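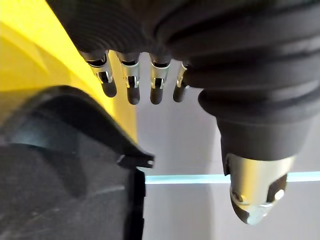 I spent four nights in Pletside last October, in a rental flat with a kitchen the size of a wardrobe, and I came home with more kitchen habits than souvenirs. A few of them are worth passing on if you're planning a long weekend somewhere and don't want to eat out three times a day.

Pack a small paring knife in your checked bag, wrapped in a dish towel with a rubber band around it. Rental knives are terrible everywhere I've been, and Pletside was no exception (I tried to slice a tomato and got soup). The towel earns its place too! I used mine to drain pasta, wrap bread and carry a hot pot to the balcony.

Salt, pepper and one spice you like go in a weekly pill box. Mine holds smoked paprika and dried oregano as well, and I tape the lids down before I fly. My friend Marichka Romaniuk takes a bouillon cube per day and swears that's all anybody needs, but she'd also eat boiled rice in front of the cathedral and call it lunch.

Before you shop, open every cupboard. I bought oil on the first night, walked home up the hill from the old harbor, and found two half bottles over the stove. The covered market in Pletside shuts at lunchtime, so go early and buy for dinner first. The stalls at the river end are cheaper. For the ferry out to Plestska I boiled eggs the night before and carried them in their own carton, cut down to a strip of four with scissors.

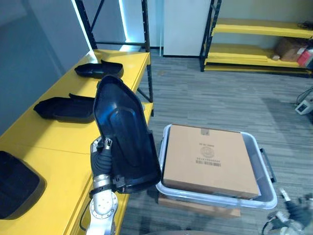
How do you keep food cold if the rental fridge is tiny?
Freeze a bottle of water overnight and stand it in the sink with a couple of inches of cold water and your drinks around it. That leaves the fridge for milk, meat and leftovers, which need proper cold the whole time. Put the bottle back in the freezer when you go to bed.

For coffee, I bring a folding cone and a few paper filters, flat inside a book. Annelies Camenzind, who let us the flat, had left a moka pot with no rubber seal, so I was very glad of mine.

On the last evening, everything left over goes into an omelet. Ours had market peppers, the heel of a cheese and some cold potatoes, and we ate it out of the pan with the windows open. Wipe the pan with a stale crust before you wash it, particularly if the drain is slow. Ours was very slow.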